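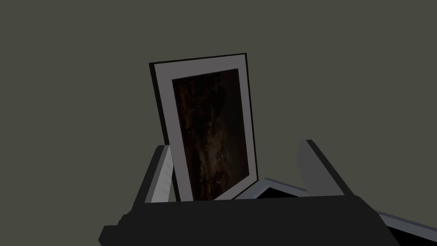
*Wrist view, task "straighten the picture," frame in the gripper.*

**Ticket 183 - Fludum home-task sim kit, trial license**
Opened by: Philomena Akolgo
Status: open, then closed, then open again

**What I expected:** The Brosley room pack loads, the two-arm robot works near the desk, and I get a score at the end.

**What I got:** A score of 112 out of a possible 100. I was flattered for a minute or so, then I opened the log. The grader is handing out points for the wall picture every time the gripper closes anywhere in its neighborhood. Being near art is a fine way to spend an afternoon, but I'm not paying for a license to measure it.

Second complaint, while I have your attention: the head view loads at a slant. The walls lean, the floor runs off diagonally, and the quick start guide says "level horizon by default" in bold.

**Reply, Syahrul Liew (support), Tuesday, November 5, 2024**

Thanks for the log. The score is a known bug in the grader, fixed in the next build. For the slant, please set head roll to zero in the robot file, clear the cache and reload. Can you also tell me which desk set you have on?

**Philomena:**

Roll was already zero. I set it to zero again, with feeling. Cleared the cache, reloaded, same lean. As for desk sets, I ran both. Set A is the DJ controller. 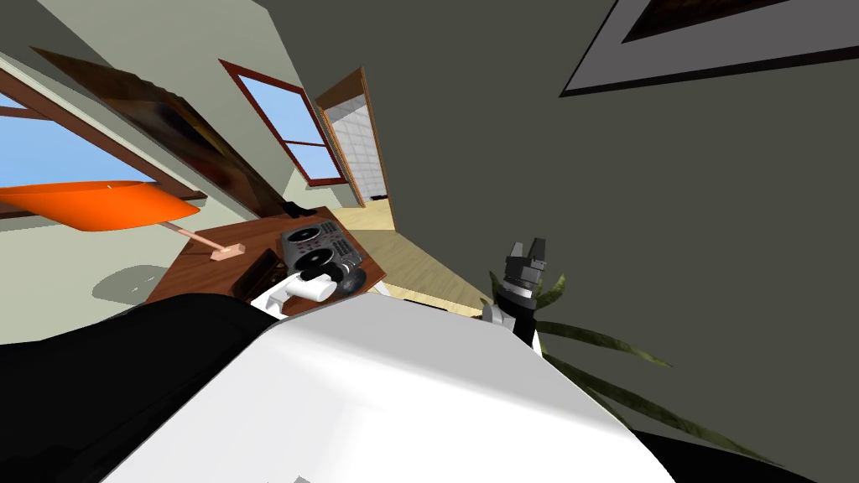 The left wrist goes down on top of the thing and the contact log fills up, 300 lines before I hit stop. I had asked for a hover. If there's a clearance setting, it isn't in the guide, and the search box on your help page offered me an article on billing.

Set B is the keyboard and mouse, same room, same orange lamp, same lean. 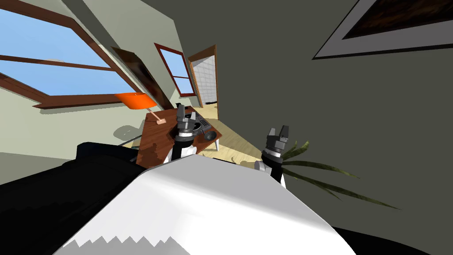
I did five resets on that one and the horizon came back crooked on every one of them, so at least it's repeatable. My money is on the room pack and not the robot file, but I'm the customer, so what do I know.

**Syahrul:**

You may be right about the pack. Brosley exports from before September used a different up axis, and our importer only half corrects it. Please try:

1. Open `room.cfg` and set `legacy_axis: true`
2. Delete the `baked` folder
3. Reload with the robot removed, then add it back

Clearance is `hover_min`, in the arm file. I've asked for it to go in the guide.

**Philomena:**

Steps 1 and 2 done. Step 3 gives me "cannot remove robot: robot in use." By whom, it doesn't say. Log attached. Please leave this open.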